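Washing and storing altar linens at home
Parkham parish household notes, revised September
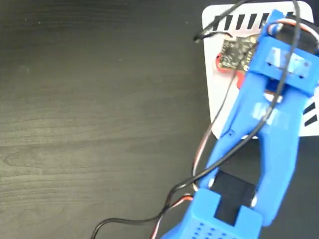 White card on a dark tabletop.

These notes cover the small linens (purificators, corporals, lavabo towels) and the altar cloth. They do not cover vestments, banners or anything with metal thread. Those go to the cleaner in Niritthorpe, account number 1384.

Before washing

Purificators and corporals are rinsed once in plain water before they come anywhere near a machine. Use the glass bowl kept for this and nothing else. Leave them to soak for 22 minutes, wring by hand, and pour the water into the sacrarium or onto bare earth. Do not pour it down a sink. If you are taking linens home unrinsed, pour the water into a flower bed or under a hedge.

Unfold corporals over the bowl, working from the outer folds inwards, so that any crumbs fall into the water. Lavabo towels need no separate rinse.

Stains

Red wine. Treat on the same day if possible. Stretch the cloth over a bowl, hold it with a rubber band and pour water through the mark from the back. Use cold water first, then hot from the kettle once the colour has mostly gone. Old marks can be soaked overnight in an oxygen bleach solution made up to the strength on the packet. Chlorine bleach yellows linen over time and weakens it along the folds.

Lipstick. Rub in a little washing-up liquid with a fingertip, leave it for 8 minutes, then rinse in warm water. Repeat before washing. A hot wash on untreated lipstick will fix it.

Candle wax. Let it harden, or put the cloth in the freezer in a clean bag. Crack off what will come away with the back of a table knife. Put plain white kitchen paper on both sides and press with a warm iron, moving to fresh paper each time. Beeswax usually leaves a faint yellow ring, which responds to white spirit on cotton wool. Air the cloth outdoors until the smell has gone, and only then wash it.

Rust. Generally from a pin or an old hanger. Lemon juice and salt, left in daylight and kept damp. Rinse thoroughly. It may take two or three attempts, and on old cloth it is better to stop after the second.

Scorch marks. Light ones sometimes lift with diluted hydrogen peroxide from the chemist. Heavy ones are burnt fibre and cannot be removed.

Washing

Wash altar linens by themselves. White linen without embroidery will take 60 degrees. Coloured embroidery should go at 30, after testing the thread with a damp white cloth pressed on the reverse. If any colour transfers, wash by hand in cool water.

Use a plain powder. Fabric softener makes purificators less absorbent, and an unabsorbent purificator is of no use. Starch is for corporals and the altar cloth only.

Do not tumble dry. Take the linens out after a short spin and roll them in a towel. Iron while they are still damp. If they have dried out, sprinkle them, roll them up again and leave for an hour.

Ironing and folding

Iron on the wrong side first, then briefly on the right side. Place embroidery face down on a folded towel.

Purificators: thirds lengthways, then in half. Cross at the centre or on the front fold, according to how the piece was made.

Corporals: thirds one way, then thirds the other, giving nine squares. The folds go inwards, with the cross inside.

Lavabo towels: thirds, then halves, to distinguish them from purificators at a glance.

Altar cloth: do not fold. Roll it right side out on the cardboard tube, with acid-free tissue between the layers. The fair linen measures 63 cm across when rolled on the short tube. It does not fit the lower drawer and should be laid in the upper one.

The cloth marked Jireš on the hem is hand-drawn threadwork and is washed by hand only. Support the whole weight from underneath when lifting it out of the water. Natália Rusnák has the pattern for the border if a repair is needed.

Storage

Keep linens in a dry drawer lined with washed cotton or acid-free tissue. Bare oak and pine both stain. Plastic bags hold moisture and should be used for transport only. Cedar balls are acceptable in a corner of the drawer if they do not touch the cloth.

Refold anything that has lain unused for several months, moving the crease slightly. Long-standing creases are where old linen splits.

Mending

Darn small holes with a single strand of cotton before washing, as the machine will enlarge them. The thread in the Sorkar tin matches the newer purificators. Linens too worn to mend are burned or buried, not cut up for dusters.

Missing pieces or questions about the rota should go to Nuanchan Intarasuk. Clean linens are to be back in the sacristy by 5 pm on the eve of the service.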